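Prize money from a road race abroad – withholding and meet fees

Asked by Fathima Marikar, 9th August

I placed fourth in the Vakow half marathon in January. The prize was listed as 3,000 but the organizer paid 2,638 and kept 17 as a "transfer fee". The rest of the difference has no label. Is that foreign tax, and can I claim it at home?

2 answers

Seon-mi Kwak
Probably withholding, but don't claim on a guess. Ask the organizer for a withholding certificate showing gross prize, tax held and the date it was paid over. A bank statement is not enough. The transfer fee is a separate item and does not count as tax.

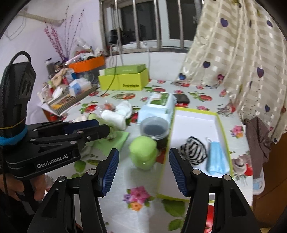

Once you have the certificate, report the gross figure as income and claim the tax part as a foreign credit. The credit is capped at what you would owe at home on the same income – any excess may or may not carry forward, depending on your country.

Munshi
Same thing at the Plosel 10K, they took a chunk and I never saw a form. Emailed twice, gave up. Check your entry terms, mine had it under "deductions".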